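Small clubs should stop selling the kickoff time

Millelico play in the fourth tier, in a ground that holds more people than have ever wanted to get in. On a good afternoon they draw 800. When they play Pridia, the next town along the valley, they draw more than that and the bar runs out of rolls by halftime. This season the Pridia match was moved to noon so that Plenura, the streaming service that bought the league's rights, could show it before its main game.

The crowd was 500. I was one of them, and I have been to livelier dental appointments.

I have nothing against streaming. My knees are bad and there are February nights when I would sooner watch from the couch. What I object to is the way these deals are written. The league sells the matches and the time of day together, as if the time were worth nothing. To a club this size the time is most of what it has. People who work Saturday mornings can't come at noon. Youth teams play until one, so the kids and the parents who drive them are gone too, and those are the people who buy the scarves.
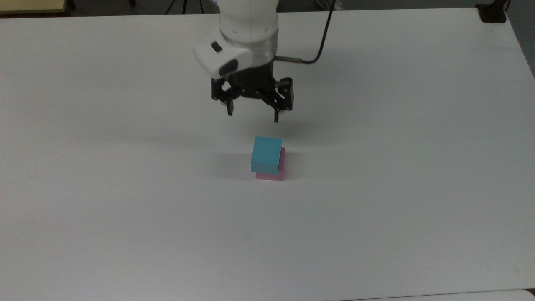 Does the streaming money make up for the lost gate? At Millelico it covers part of it, going by what the club told members at the winter meeting, and none of what would have been spent at the bar.

The league's answer is that exposure brings new fans. I would like to meet one. Someone who finds a fourth-tier match on a Plenura menu while waiting for a bigger one may watch it, and may even enjoy it, but he lives a long way off and he isn't going to buy a season ticket. The person who stayed home because of the noon start lives two streets from the ground. Lose him for a few weekends and he finds something else to do with them.

Danzer handled this better. Their board agreed to be streamed but wouldn't agree to be moved, and they were told the match would then get one camera and no commentary. They took it. The picture was poor and you could hear a man near the microphone complaining about offside all afternoon. The stands were full, though, and the players looked like they noticed. Danzer won by 2 goals and could have had more.

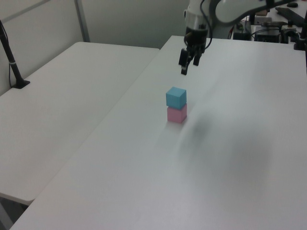 That kind of refusal is harder for one club than for all of them together. If Danzer says no, Plenura picks another fixture. If every club in the division says no, the service has to decide whether it wants the football enough to show it when the football is on. I think it does. It has hours to fill, and our league is cheap.

There is a middle position and I could live with it. Let each club offer up one match a season for an early or late start, chosen by the club, announced before season tickets go on sale. Keep derbies out of it. Anything moved after that should cost the broadcaster a fee, paid to the home club and not into the league's general fund, where money tends to go quiet.

I would add something for visiting supporters. Pridia ran two coaches to the noon game, and the first left at 80 minutes past what I would call a reasonable bedtime for anyone coming off a night shift. Several regulars gave up their seats. Moving a match moves them as well, and they don't get a vote at either club.

The next round of talks is in the spring. Members at Millelico can put a motion to the board before then, and I intend to sign one if somebody with better handwriting will draft it.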